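6.4 Gripper stays closed after a grip fault (code Friesen 3)

The Arkell cell stops with this code when the fingers remain shut on an item and the release command times out. The arm holds its position and the item stays clamped. This section covers the basket and bread roll task supplied with the Mondico set-up.

CAUTION: The arm is still powered while the code is showing. Do not pull the item out of the fingers by hand.

1. Press the stop button on the Rerkix controller. The lamp turns amber.

2. Wait 30 seconds for the finger drive to discharge.

3. Open the Views page and compare the head view with the wrist view. The head view should show which part of the item is held. In the first view below, the fingers are closed on the rim of the basket and the roll is still on the table. The second is a wrist view with no fingers in it and nothing sharp enough to work from.
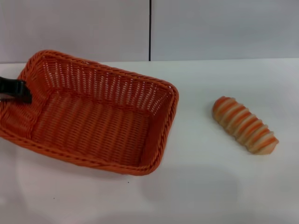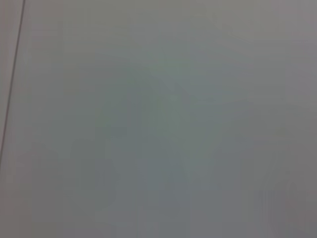 4. If the wrist view is as blurred as this, do not use Auto Release. It relies on the wrist view and may drive the fingers the wrong way. Go to step 5.

5. Support the item from underneath with one hand, keeping clear of the fingers. Turn the manual release key anticlockwise until it clicks.

6. Lift the item away and check the rim for cracks or crushed strands. Replace a damaged basket – it will slip on the next run.

7. Select Reset, then Home.

Note: Controllers set up before October log this fault as a lost grip. The log holds 1,000 entries and then overwrites the oldest, so export it before resetting.

6.5 Finger pad wear

Change both pads after 2,000 grips.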